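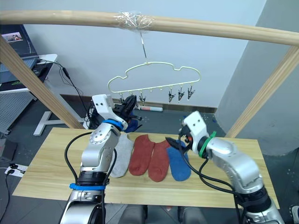
Ticket: Label printer drops every second job after network change
Opened by: Anathi Motaung, Clernness stock room
Assigned to: Su-chen Chou
Opened: June 27, 2022
Priority: Normal
Status: Closed

Reported problem
Price tag labels for the children's hangers and clip rails come out of the Peng printer one job in two. The missing job shows as "Sent" in Cekton and never reaches the printer queue. No error on the printer panel. Shipping labels from the same PC are fine. Started after the router was replaced.

Environment
Cekton desktop client, Windows 10, one user account
Peng label printer, wired, static address
Router supplied by Tonulholm, default settings

Log

Su-chen Chou
Please confirm whether the shipping labels and price tags go to the same printer. Also send the port name shown under Printer Properties, Ports tab.

Anathi Motaung
Same printer, different roll. Two ports are listed and both are checked. Printer pooling is also checked. I did not set that.

Su-chen Chou
With pooling on, Windows hands jobs to whichever port is free. The second port is probably the old address. Shipping labels may be going through a separate driver instance. Clear the pooling box, leave only the current port checked, apply, restart the Print Spooler service, then send 10 single tags.

Anathi Motaung
Done. All 10 printed. Then I sent a batch of 30 and it stopped at 15. Printer light is green. Cekton says "Sent" for all of them.

Su-chen Chou
Different fault. Check whether the router gave the printer's address to another device. Turn the printer off and ping its address from the PC.

Anathi Motaung
It still replies with the printer off.

Su-chen Chou
Address conflict. The static address is inside the router's DHCP range. Either move the printer outside the range or add a reservation. I suggest moving it. Set the new address on the printer panel, then edit the port in Windows to match. Do not add a new port.

Anathi Motaung
Moved. Old address deleted from the port list. Batch of 30 printed in full, twice. The roll setting went back to the default size after the restart and I had to set it again.

Su-chen Chou
Roll size is stored per driver instance. Save it under Printing Defaults on the Advanced tab. Settings under Preferences apply to the current user only and can be overwritten by a driver update.

Anathi Motaung
Saved. Ran the full reprint of 1,000 tags overnight. Last tag number matches the Cekton job list, no gaps.

Resolution
1. Printer pooling disabled, stale port removed.
2. Printer moved to an address outside the DHCP range.
3. Roll size saved under Printing Defaults.

Open item
Cekton marks a job "Sent" when the spooler accepts it, with no check against the printer. Logged as a feature request. Next client release is planned for December.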